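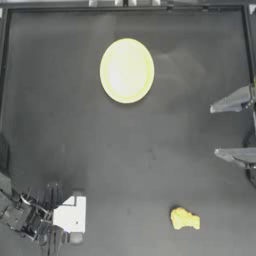
Gemma Gentile wrote in the margin of our first draft that a reading list is only as good as the reason people have for opening it, and she asked us to say early on what our reason was. We have tried to do that in this version.

Reading by Theme: A Study of Reader-Made Book Lists at the Verwood Library
Shaohua Cui and Aroha Waaka
Submitted 11/13/18

1. Purpose

Our project looked at whether book lists written by readers get more books borrowed than lists written by library staff. The Verwood branch has put out printed staff lists for years. They are organized by genre, such as mystery, history and science fiction. We wanted to try lists organized by an everyday theme, written by people who use the branch, and to compare the loans.

The idea came from book blogs, where themed lists are a regular feature and readers answer each other's lists in the comments. We wondered if the same thing would work on paper, on a shelf, in a branch where a lot of people do not read blogs.

2. Background

Most of the earlier work we read for this course dealt with online recommendations. It was useful for background but did not say much about printed lists. We also read the branch's own display notes, which Gordon Lapointe let us copy. These record which displays went up and when they came down, but not what was borrowed from them, so we could not use them as a baseline.

3. Method

We asked for lists at the front desk and through the Kallisano reading group, which meets at the branch. Contributors were given one instruction: finish the sentence "Books for someone who..." and name up to five titles the branch owns. They could include a sentence of comment for each title.

We received 28 lists. We left out the ones where most of the titles were not in the branch catalogue, and the ones that repeated another list's theme too closely. That left 14 lists, which were printed on cream card and placed on the display shelf beside the 14 most recent staff lists. Both sets used the same typeface and the same size of card. Names were left off all of them.

The display ran for 60 days. Each title on either set of cards was flagged in the catalogue so that loans could be counted at the end. We did not record who borrowed anything.

Some of the themes we received:

Books for someone who has just moved to a small town
Books for someone who likes to cook but hates recipes
Books for someone who reads on the bus
Books for someone whose kids have left home
Books for someone who is scared of long books
Books for someone who misses the ocean

Cường Nông, our supervisor, suggested we keep the contributors' wording even where it was awkward. We corrected spelling and nothing else.

4. Results

Over the display period the flagged titles on both sets of cards were borrowed 2062 times in total. The reader-made lists had the larger share. The gap was clear in fiction and very small in non-fiction.

The cooking list did better than we expected. None of its titles were cookbooks. It had two novels set in restaurants, a memoir, a book of essays and a history of the spice trade, and all five were out on loan for most of the display. The history had hardly moved before it was put on the card.

The bus list did well too, mainly on the strength of short story collections. The ocean list started slowly and picked up in the second half, when Gordon moved it to eye level. We should have kept every card in one position for the full period, and this is a weakness in our data.

Staff lists for mystery and historical fiction held up well against everything else on the shelf. Regular mystery readers seem to know the staff list and look for it. One borrower told us she had been working down it in order and did not want it changed.

The weakest card in either set was a reader-made list for people who like maps. Its titles were good but two of them were oversize and shelved on another floor.

5. Comments from readers

We left a notebook by the display. Most entries were short. Several people asked for more lists, and several named a title they thought should have been included. The restaurant novels caused the longest exchange, with one reader calling the second of them "all garnish" and three others defending it underneath. A few people asked who had written a particular card, which we could not answer under the terms of the project.

There was one complaint, that the long-books list was unfair to long books. We agreed to pass it on.

6. Problems

The main problem is that new cards attract attention for being new. The staff lists had been out before in an older format and the reader-made ones had not. A fair test would need a fresh set of both.

We also could not tell if a flagged title was borrowed because of the card or for some other reason. One of the novels was chosen by a book club in Starkstead partway through the display, and its loans went up sharply. We left those loans in the total.

7. Recommendations

We recommend that the branch keep a small number of reader-made lists on display and change them each February and again later in the year. Contributors should be told to check that their titles are on the main floor. The mystery list should be left as it is.

Gordon has asked if the Sala branch could borrow the cards over the winter. They are in a box at the Verwood desk, with the notebook.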